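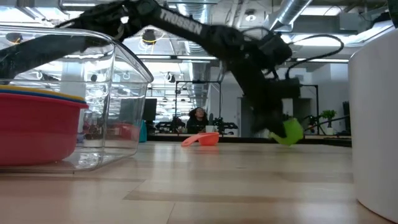

Preparing the Name File for a Convocation Ceremony

Zurdale Polytechnic, Office of the Registrar
Last revised 8 June 2023

This procedure covers the production of the name file used at convocation: the single spreadsheet from which the reader cards, the printed program and the marshals' seating lists are generated. It applies to faculty and school offices. It does not cover parchment orders or gown hire, which have their own pages.

Before you start

You will need:
- Staff access to Usis with the Graduation role. The Advising role can view the graduand list but cannot export it.
- The ceremony code for your session, printed at the top of the session schedule.
- The current template, NameFile_v6. Files built on v5 or earlier will be rejected at upload, as they lack the honorific column.

The main floor of Kawaguchi Hall has 300 graduand seats per session. If your confirmed list exceeds this, contact Ryota Kudo in Ceremonies before going any further. Do not move graduands to another session yourself.

Step 1. Export the graduand list

In Usis, open Graduation, then Ceremony Lists. Enter the ceremony code and set Status to "Approved" and Attendance to "Attending". Leave the Program field blank. Choose Export, then CSV (UTF-8).

The plain CSV option strips diacritics from surnames and given names. If you see a question mark or an empty box in the middle of a name, the wrong option was used. Delete the file and export again. Do not correct the characters by hand, as the program and the reader cards will then disagree with the parchment.

Graduands whose status is "Pending Senate" will not appear in this export. They are added in Step 5.

Step 2. Load the export into the template

Open NameFile_v6 and import the CSV from the Data menu. Set the student number column to Text. If it is left on General, leading zeros are dropped and the upload will fail to match those records.

Check that the row count in cell B2 equals the count shown at the bottom of the Ceremony Lists screen in Usis. The usual cause of a mismatch is a line break inside a name field. Sort by student number and look for rows in which that column is blank.

Step 3. Apply the ceremony order

Sort on four levels:
1. Credential rank (doctoral, master's, graduate diploma, bachelor's, diploma, certificate)
2. Program title, A to Z
3. Surname, A to Z
4. Given name, A to Z

Use the Sort Surname column and not Display Surname. Sort Surname holds the form the graduand has chosen for alphabetical order, including whether a prefix such as "de" or "van" is counted. Graduands with a single name have it entered in Sort Surname, and Given Name is left empty. Do not fill the gap with a period or a dash.
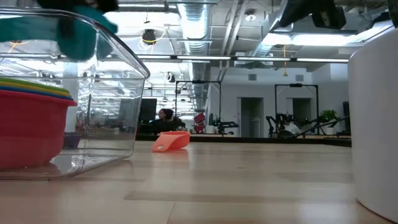
Once the sort is complete, run the Number Rows macro. It writes a sequence number in column A, and this number is printed on the reader card, the seating list and the back of the graduand's check-in slip. From this point the rows must not be sorted again. If a graduand has to be inserted, use a letter suffix (for example, 153A follows 153) and leave every other number alone.

Graduands receiving two credentials in the same session cross the stage once, with the higher-ranked credential. Keep that row and enter the second credential in the Also Conferred column. Delete the lower row before running the macro.

Step 4. Merge the pronunciation data

Graduands submit pronunciation through the RSVP form, as typed text, a recording or both. The responses are released to faculty offices in February for the spring sessions and are found in the Readers folder on the shared drive.

Match on student number. The typed response goes into the Say As column without editing. Where there is a recording, put "REC" in the Audio column. The reader listens to it in rehearsal and writes their own note on the card.

Conventions for Say As, where the office is entering it on a graduand's behalf:
- Separate syllables with hyphens.
- Put the stressed syllable in capitals.
- Use ordinary English spelling. Most of our readers do not read phonetic script.
- Leave the cell blank if you have not heard from the graduand. A blank cell prompts the reader to ask at the check-in table, and a guess does not.

Elvira Chambi coordinates the readers and will answer questions about individual names. Allow two working days.

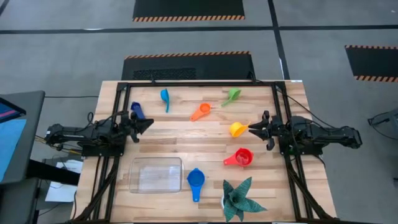
Step 5. Add late approvals

After Senate has met, repeat the export in Step 1 with Status set to "Approved" and the Since field set to the date of your first export. Insert each new row at its correct place using a letter suffix.

Late additions appear on the reader cards and seating lists but may miss the printed program. The print order for all sessions is 2,000 copies and closes ten working days before the first ceremony. Names received after that are listed on the insert sheet prepared by Kimie Nomura. Send her the sequence number and Display Name only.

Step 6. Validate and upload

Run the Validate macro. It returns one of the following codes against each faulty row:
E1 Student number not found in Usis
E2 Duplicate student number
E3 Sequence number missing or repeated
E4 Honours designation does not match credential
W1 Say As and Audio both blank
W2 Display Name longer than 40 characters

All E codes must be cleared before upload. W codes are warnings and may be left. An E4 commonly means that "with distinction" has been recorded against a diploma, where the correct wording is "with honours".

Save the file as ceremony code, underscore, faculty code, and upload it through the Ceremonies page. Confirmation is sent to the office mailbox, normally within the hour.

Step 7. Check the proof

A PDF proof of your section is returned for sign-off. Read it against the name file, with one person reading aloud and another following. Check program titles as well as names. Headings are pulled from the academic calendar and will not reflect a title changed mid-year.

Return the proof signed by the associate dean or delegate. Unsigned proofs are not sent to the printer.

Contacts
Session schedule and seating: Ryota Kudo
Readers and pronunciation: Elvira Chambi
Program and insert sheet: Kimie Nomura
Usis access: Akihiko Hirose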